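Comparing Two Ways of Holding Temperature in a Hot Air Rework Station

Print this page | E-mail this page
Mar 28, 2026

We use cookies to remember your settings. Accept | Manage

Purpose

The electronics lab at Branley has one hot air rework station, a Pirnix, bought used last July. Students complained that it scorched boards near the connector pads. This report covers tests of its original controller against a replacement controller board from Pridico.

Background

A hot air station blows air across a heating element and out through a nozzle. A sensor near the element tells the controller how hot the air is. The original controller is a simple on/off type. It turns the heater fully on when the reading drops below the set point and fully off when the reading goes above it. The Pridico board switches the heater in short bursts and shortens them as the reading gets close to the target.
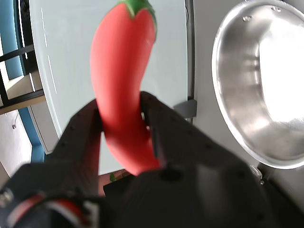

Both controllers read the same sensor, so any error in the sensor itself would show up in both sets of results. For that reason we also used a separate thermocouple, held in a clamp in front of the nozzle. The clamp stayed in the same position for all runs.

Method

The set point was 300 degrees C. Each controller was run for 10 minutes from a cold start, with the airflow knob at the middle mark. We did two runs per controller and let the station cool to room temperature between them. The thermocouple was logged to a laptop. The small round nozzle was used throughout -- the wide one leaks at the collar.
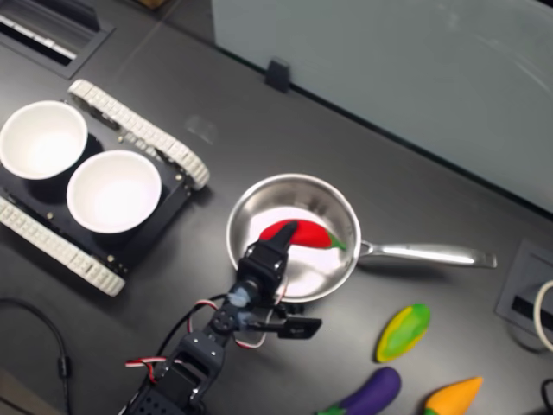

Red chili pepper in the steel saucepan, gripper above.

Results

The original controller overshot the set point on both runs and then kept swinging above and below it. The swings got a little smaller with time but were still easy to see on the plot when the run ended. The Pridico board took longer to warm up. It overshot slightly on the first run and not at all on the second, and after that the line was close to flat.

The first run with the Pridico board was started with the lab door open. We kept the data, but the draft may have affected it.

Soldering check

We removed and replaced surface mount resistors on scrap boards from Mofokeng, using the same flux each time. With the original controller, some boards browned near the pads. With the new one we saw less browning, but the solder took longer to melt on the large ground pads. Preheating the board from below would probably help there. 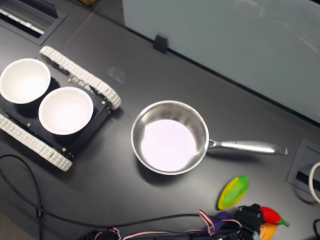
Should the station be set higher to make up for the slower warm-up?
Leave the set point where it is and wait for the reading to settle before bringing the nozzle to the board.

Remaining work

We did not test at high airflow, and the sensor was not calibrated. The fan also needs cleaning before anyone repeats these runs.

Share (2) | Comments (0)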